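Perville oval bath mat, white
Sandside Bathrooms
4 March 2024, by the Sandside shop team
Last updated: May

The Perville is a white oval mat for the floor beside the bath. It has a textured, dotted surface and no fringe or tassels. We started stocking it when customers buying freestanding tubs asked for a mat without square corners. A rectangular mat pushed up to a curved bath leaves an awkward gap, and the corners tend to get kicked up. The oval one follows the side of the tub a bit better and can be turned lengthways or endways on, depending on where you climb out.

It is sold singly, catalogue number 214. The longest measurement is 900 mm. Check this against your floor before ordering, particularly if you have a vanity unit with drawers that open low down. The mat is thin enough for most doors to pass over, but we can't promise that for every door.
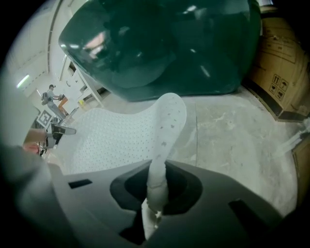
Give it a shake before first use and leave it flat overnight if it has come out of the packet with fold lines. The lines drop out on their own. Please don't iron it.

Care

Wash at 30 degrees with similar colours. No bleach and no fabric softener. Line dry. Hang it over the side of the bath after use if the room doesn't have much air moving through it. A mat left damp on tiles will mark sooner or later, whatever it is made of.

Bath cleaner should be rinsed off the floor before the mat goes back down. The same applies to anything sold for limescale.

Fitting it in

The mat is meant for hard floors: tile, stone, sealed concrete or vinyl. It is not meant to go inside the bath. If you want something for the inside, look at the Grīnberga range, which comes in 2 lengths.

In a new bathroom, leave the mat packed until the grout and sealant have cured and the floor has had its last wipe. Fine dust gets into the texture and takes a couple of washes to shift.

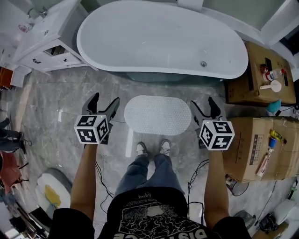 A customer in Kirbridge told us the oval shape suits a freestanding tub but looks lost beside a panelled one, and that she would go for a rectangle there. We'd agree with that for longer baths.

Delivery is within 3 working days. Unused mats can be returned in their packaging.

Comments

Guest: Bought two. One has been washed every week since Christmas and has kept its shape. The white does show hair dye.

Guest: Do you do this in grey?

Sandside: Not at the moment, only white.

Guest: Smaller than I expected but my own fault for not measuring. Kept it for the downstairs shower.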